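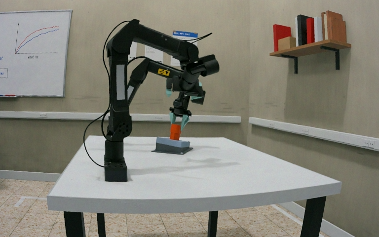 Unit 5: Energy

Chapter 42
Stored Energy and Height

In the previous chapter we have studied the energy of moving bodies. In the present chapter we will study bodies which are at rest, but which can still do work when they are released. Such energy is called potential energy.

Let us begin with a case from daily life. Philomena Ofori keeps a shop, and every morning she lifts a sack of rice of 40 kg from the floor to a shelf one metre high. Her muscles do work against gravity. If we take g as 10 newtons per kilogram, the work is 40 × 10 × 1 = 400 joules. The sack on the shelf has gained these 400 joules, and it will give them back if it falls.
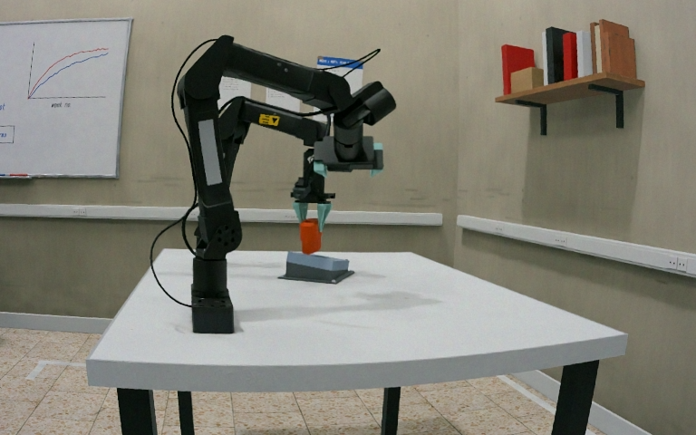

Potential energy has always to be measured from some level, and the student must state this level before he or she begins to calculate. For the small orange block held above the white table, it is convenient to choose the tabletop as zero. The height is then short and the energy is small. If we choose the floor instead, the same block has more energy, although it has not been moved. Both answers are correct, provided that we keep to one level until the end of the problem.

Before you continue, please try the following in your notebook. A bucket of water has a mass of 5 kg and is raised from the ground to a wall two metres high. Find its gain in potential energy. Then write which level you have taken as zero.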